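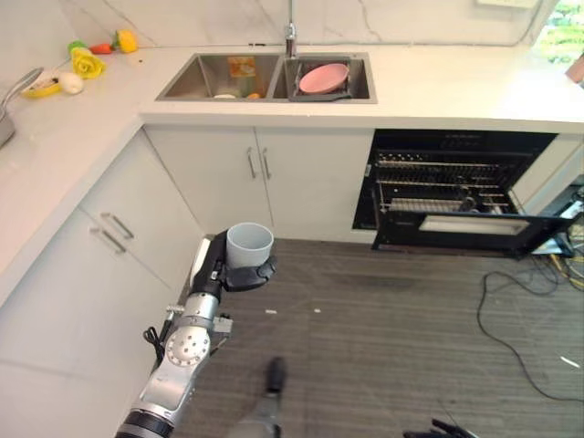
Words by M. Lysenko

Limescale forms when hard water is heated and calcium carbonate drops out of solution. Homes in the Fevon valley are supplied at over 300 milligrams per litre — well into the hard range. In neighbouring Iltum the July reading was 149.

A kettle furs up first on the element, where the metal is hottest. The layer slows the transfer of heat and lengthens the boil.

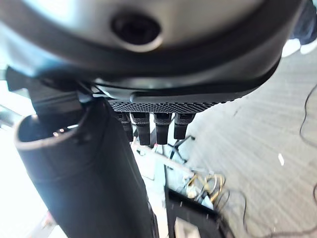
Softening at the mains

The Drolel works blends its borehole water with reservoir water at a ratio of 4 to 1. Scale still forms, but more slowly.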